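El llavero de anilla - llamado también anilla partida - es un aro de alambre metálico enrollado en espiral, cuyas vueltas se separan para introducir una llave u otra pieza. En el uso doméstico se combina a menudo con un pequeño mosquetón, que permite quitarlo sin abrir el aro.

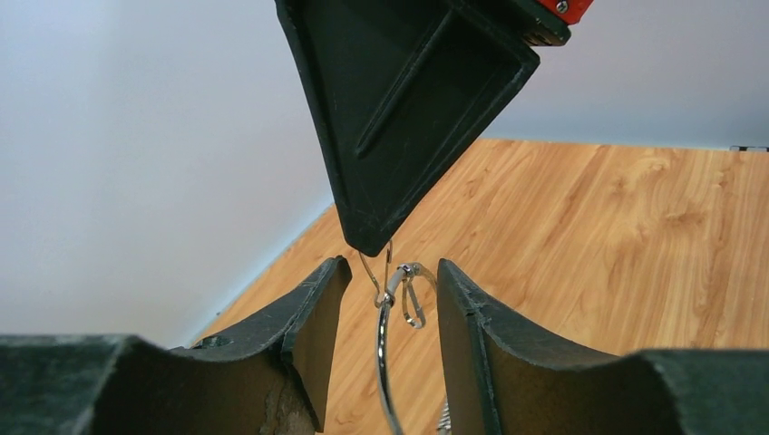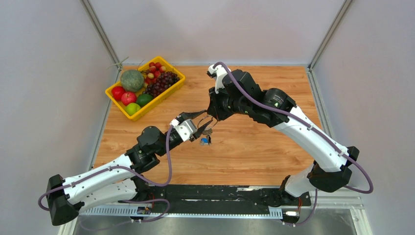

Arriba, anilla grande con clip plateado de tipo mosquetón; abajo, mesa con una cesta amarilla de fruta.

El fabricante Plindholm ofrece 3 diámetros de anilla.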